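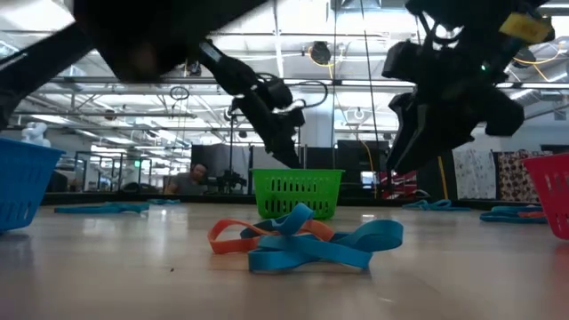
Sorting a mixed pile of rubber bands by colour

Quick one today, I've got parcels to pack. A few people asked how we keep the bands sorted in the packing corner, so this is the method. Takes me 21 minutes for a shoebox of mixed bands. First go will be slower.

What you need

Slotted plastic baskets, one per colour of band, plus one spare. Ours are the small rectangular kind. Slots are good, dust drops out the bottom.
A smooth table. Not a tablecloth, bands grab fabric and you'll be swearing by the second handful.
Your mixed bands.
A bit of cornstarch if they're sticky.

Basket colours: match them to the bands if you can. If you can't, put a label on and move on. We have more basket colours than band colours, so the green one is for whatever I'm calling "odds" that month.

1. Tip out a handful

A handful. Don't upend the whole bag. I did that in March with a box of 200 and ended up with one big knot the size of a grapefruit.

2. Spread it

Flat palm, push outward. Anything that slides off by itself is already done, flick it to the side with its own colour. Flat bands fold over each other and look knotted when they're only stacked, so give the pile a shake before you start picking.

3. Find the bottom band

With flat bands there's usually one lying under the lot. Leave it alone for now. Work from the top, lift whichever loop stands up highest and see what comes with it. If two come up, hold the one you want and let the other drop.

Do NOT pull hard. Wide flat bands nick along the edge and then snap a week later round someone's parcel.

4. Real tangles

Pinch the crossing point, turn the whole clump over, try from the other side. Works most of the time. If it doesn't, drop it in the spare basket and come back at the end. Zewditu Ayele keeps a crochet hook for these, I just use my thumbs.

5. Into the baskets

Drop them in loose. No bundling bands with other bands — you'll only have to undo it. Long ones that have lost their stretch go in the bin, or cut them up for garden ties.

6. Check for strays

Look flat across the table, they lie so thin you miss them. Check between the baskets too. And the floor, if you've got a cat or a toddler about.

Sticky bands

Teaspoon of cornstarch in a paper bag, bands in, shake, tip into a sieve. Don't go overboard or you'll have white finger marks on evrything. Talc works as well but it smells.

Storage

Lid on or a tea towel over the top, away from the window. Sun wrecks them, goes for the cheap Troltach ones first. Ours sit on the bottom shelf under the tape.

How often

We get through about 1,000 bands between top-ups and I sort whenever the returns box is full. Hamdia Gebretsadik does hers a handful at a time while the kettle boils, probaly the smarter way to go about it.

Sizes I'll do seperately, same idea but you need a ruler and more baskets.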